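From: Diễm Võ
To: Sandness residents list
Subject: Re: [sandness] Stomach bug going round, what are the rules?

Jad Sfeir wrote:
> Does anyone have the current rules on staying home with this norovirus?
> My daughter was sick on and off for a day and a half and is now eating
> toast and asking to go back to school. The school office told me 24
> hours, the swim club told me a week, and my sister says it's whatever
> you feel up to. Also, is hand gel good enough? We have a lot of it
> left over.
>
> Jad

Jad,

I work the front desk at the Nestus clinic, so I have had this question a lot in April. I am not a nurse, but I can pass on what the nurses have been telling callers.

The usual advice is 2 full days at home after the last time she vomits or has diarrhea. The clock starts over if it comes back. The 24 hours the school gave you may be their rule for fevers, and it would be worth calling them again and asking for the stomach illness rule.

Pools are stricter about diarrhea in particular, so I would go by what the swim club says even if she seems fine. People can keep passing the virus for a good while after they feel better.

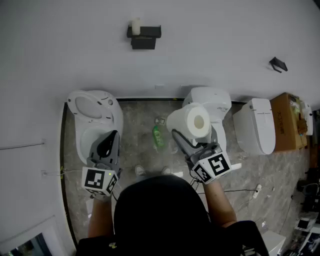
On the gel: no, it doesn't do much against this one. Soap and running water, and take your time over it. Keep the gel for when there is no sink, but don't count on it.

For cleaning up, the clinic handout says a bleach solution, left wet on the surface for 5 minutes before you wipe it off. Check the label on your bottle for how much to mix, as they are not all the same strength. Don't mix it with any other cleaner, and open a window. Wash sheets and towels on the hottest setting they can take and dry them all the way through. Our handout says 70 C, for those of you with imported machines. Mine only says "hot" — I use that.

Don't have her help with food for anyone else until the 2 days are up. That goes for you too if you catch it.

Call the clinic if she can't keep water down, has blood in her stool, or hasn't peed in eight hours or so. Same for older people living alone, who dry out faster than they notice. The phone line opens at 8 a.m. and the first hour is busy.

One more thing for the list. The lunch at the Witar hall is still on as far as I know, but Gil Street had 40 people at theirs last month and a good number were sick after. If you have had any symptoms in the past couple of days, please skip it. They will drop off a plate if you ask.

Diễm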